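洗床单被套的一些经验（给刚开始自己住的人）

我来这里住已经很多年了，中文不是我的第一语言，写得不好的地方请大家原谅。以前在 Gerkport 的时候，我和 Kirsten Beaudoin 一起租房子，她在旅馆的洗衣房工作过，我很多方法是从她那里学的。后来自己也试了很多，有的好，有的不好，都写在下面。

先说多久洗一次。夏天我一个星期洗一次床单和枕套，冬天两个星期一次。被套可以久一点，但是如果你睡觉的时候出汗多，或者家里有猫有狗，就不要等。床罩（就是白天铺在最上面的那一层）我一个月洗一次，因为晚上会把它拿下来，不直接碰到身体。

新买的床单，请先洗一次再用。新布上面有一种浆，摸起来有点硬，洗过以后才会软。第一次洗的时候一定要单独洗，特别是红色、粉色、深蓝色的。我有一次把一条新的红枕套和白床单放在一起，结果白床单变成了很淡的粉色，到现在我还在用，只是给客人看见的时候有点不好意思。

怎么知道会不会掉颜色呢？拿一块白色的湿布，在床单的背面角落用力擦几下。如果白布上有颜色，就用冷水，单独洗，前面三次都要这样。有人说放盐或者放白醋可以把颜色固定住，我两种都试过，没有看到什么区别。现在的布在工厂已经固定过颜色了，家里放盐没有很大的用处。

水的温度是很多人弄错的地方。白色的棉布可以用60度，有颜色的棉布用40度就够了。有印花的，我只用30度。丝的和羊毛的，请看标签，不要听我的。标签如果已经剪掉了，就当作最怕热的那一种来洗。

洗衣机不要装太满。床单很大，吸了水以后会卷在一起，像一条很粗的绳子，中间的部分水和洗衣液都进不去。我的方法是放进去以后，用手掌还可以伸到上面，有一个手掌的空间。一次洗一套双人的就可以了，不要再塞毛巾。毛巾会掉毛，毛会粘在床单上，晒干以后很难弄掉。

被套还有一个问题，就是小东西都会跑到里面去，袜子、手帕、枕套，拿出来的时候里面是湿的一团。解决的方法很简单，洗以前把被套的扣子扣好，或者拉链拉好。如果是用带子绑的，就绑两个松的结。

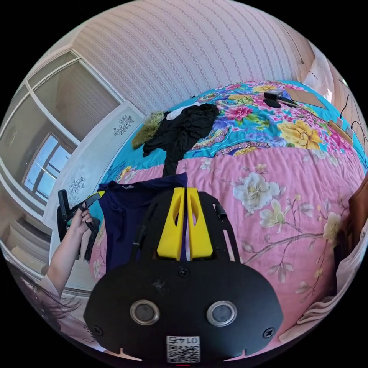

阅读时间：8分钟

有花的床罩，比如粉色底、上面印着大朵的花和绿叶子的那种，洗的时候要翻过来，让有花的一面在里面。这样洗衣机转的时候，磨到的是背面，花的颜色可以保持很久。晒的时候也是背面向外。我妈妈以前晒的时候总是把好看的一面向外面，她说邻居看了也高兴，可是过了两个夏天，花就变得很浅了。

洗衣液放多少，这个我要多说几句。瓶子上面写的量，对我来说太多了。我用的是一种叫 Ostow 的，没有香味，在我们这里的小超市可以买到。水比较软的地方，用写的量的一半就可以。放太多的话洗不干净，布会变硬，皮肤也会痒。如果你的床单洗完以后觉得滑滑的，或者晒干以后像纸板，请不放洗衣液再洗一次，只用水，你会看到还有很多泡沫出来。

柔顺剂我不用。它会在棉布上面留一层东西，刚开始很软很香，时间长了，布就不太吸汗了。毛巾更不要用。我在漂洗的时候放一小杯白醋，晒干以后没有酸的味道，请放心。但是白醋千万不可以和漂白水一起用，会产生有毒的气体，这个是很危险的事情。

下面说脏的地方怎么处理。

血：用冷水，马上洗。热水会让血固定在布上，就再也洗不掉了。如果已经干了，用冷水泡一个晚上，然后用普通的肥皂擦，再洗。我也用过3%的双氧水，白色的布可以，有颜色的布要先在角落试一下。

汗的黄印子：枕套上最多。把小苏打和一点水混合，变成像牙膏一样，涂在上面，等一个小时，再正常洗。很旧的印子一次洗不掉，要两次或者更多次。有的永远洗不掉，那就接受它。

咖啡和茶：先用纸巾压，不要擦，擦的话会变大。然后从背面用冷水冲，把脏的东西推出来，不是推进去。

油：洗碗用的洗洁精，滴几滴，用手指轻轻揉，放一会儿再洗。这个是 Shirley Gill 告诉我的，她喜欢在床上吃薯片，很有经验。

圆珠笔：用药店买的酒精，下面垫一块旧布，用棉花一点一点地按。下面的布要常常换位置，不然墨水又会回到床单上去。

晒干。如果有地方晒，请尽量晒外面。太阳对白色的布很好，对有颜色的布不太好，所以有颜色的最好放在有风但是没有太阳的地方。挂以前用力抖几下，把四个角拉直，干了以后差不多不用烫。挂的时候不要用夹子夹中间，夹在边上，那里的布比较厚，不会留下印子。

冬天没有办法晒外面，我就用一个折叠的晾衣架，牌子是 Mäkelä，买了很多年了，只换过一次脚上的塑料套。床单对折以后挂在上面，下面的两层不会碰到，中间有空气，这样干得快。如果是四折挂上去，里面会一直湿，第二天就有不好的味道。窗户请开一点，就算外面很冷也要开十分钟，不然墙角会长霉。去年11月我就是因为懒，没有开窗户，后来花了一个下午擦墙。

用烘干机的人，请在中间停一次，把床单拿出来抖开，再放进去。因为床单会自己包成一个球，外面很热，里面还是湿的。也可以放几个干净的网球，声音很大，但是有用。不要烘到完全干，还有一点点潮的时候拿出来，挂在门上或者椅子上，半个小时就好了，皱纹也比较少。

床罩如果里面有棉花（夹棉的那种），要特别小心。洗以前先检查缝线，有没有断的地方，如果有，先用针线补好，不然洗的时候棉花会从那里跑出来，堵住洗衣机的排水口。我修过一次，不想再修第二次。太厚的床罩家里的机器洗不动，可以拿到外面的自助洗衣店，用大的机器。我们附近的那一家叫 Grudmont，大机器洗一次要等34分钟，可以带一本书去。

晒夹棉的床罩，每过几个小时要翻面，用手拍一拍，把里面结成块的地方拍开。一定要等到里面也干透才可以收起来。手摸外面是干的，里面不一定是干的。我的检查方法是把鼻子靠近最厚的地方闻，如果有一点像雨天的味道，就还要再晒。

收藏。我把一套床单、被套都折好，放进同一套的一个枕套里面，这样找的时候很方便，不会拿了床单却找不到枕套。每套都是一个小包，像枕头一样，可以排在柜子里。柜子下面最好铺一层纸，木头的味道和颜色有时候会跑到布上。

不要用塑料袋长期装棉布，会变黄，也会闷。真空袋可以放被子，但是羽绒的不要压太久，压了一个冬天以后可能弹不回来。放一小块肥皂在柜子里，要没有拆开包装的，味道可以保持很久，虫子也不太喜欢。樟脑丸我不喜欢，味道太重，晚上会头疼。

带松紧带的床单怎么折，很多人问我。把手放进两个角里面，角对角，把一个角翻过来套在另一个上面，然后另外两个角也一样，最后四个角都套在一起。放在平的地方，把有松紧带的边往里面折，变成一个长方形，再折小。第一次会很乱，没有关系，我练习了很多次才会。

套被套也有方法。先把被套翻过来，里面向外，平铺在床上，把被子放在上面，角对齐，然后从封口的那一边开始，和被子一起卷，像卷寿司一样，卷到开口的地方，把开口翻过来包住两头，再慢慢打开。如果你个子不高，手不长，这个方法比站在床上抖要轻松很多。也可以在被子的四个角缝上短短的带子，被套里面也缝上，绑在一起，睡觉的时候被子就不会跑到一边去。

旧的床单不要丢。中间磨薄了，边上还是好的，可以剪成抹布、枕套，或者搬家的时候包盘子。我把一条很旧的法兰绒床单剪成小块，擦玻璃和眼镜特别好用。剪完以后边上会掉线，可以用锯齿剪刀，或者用缝纫机走一圈。

最后还有一个小事情，枕头本身也是要洗的，不只是枕套。化纤的枕头可以机洗，两个一起放，左右一边一个，机器比较平衡，不会跳来跳去。乳胶的和记忆棉的不可以机洗，只能用湿布擦，放在有风的地方，也不要放在太阳下面。

留言

Ginette Wong：请问小苏打的方法可以用在深色的枕套上吗？我的是深灰色。

作者回复：可以，但是要冲得很干净，不然干了以后会有白色的粉。先试一小块吧。

Vernon Lemieux：寿司卷的方法我试了，第一次卷反了，第二次成功。谢谢。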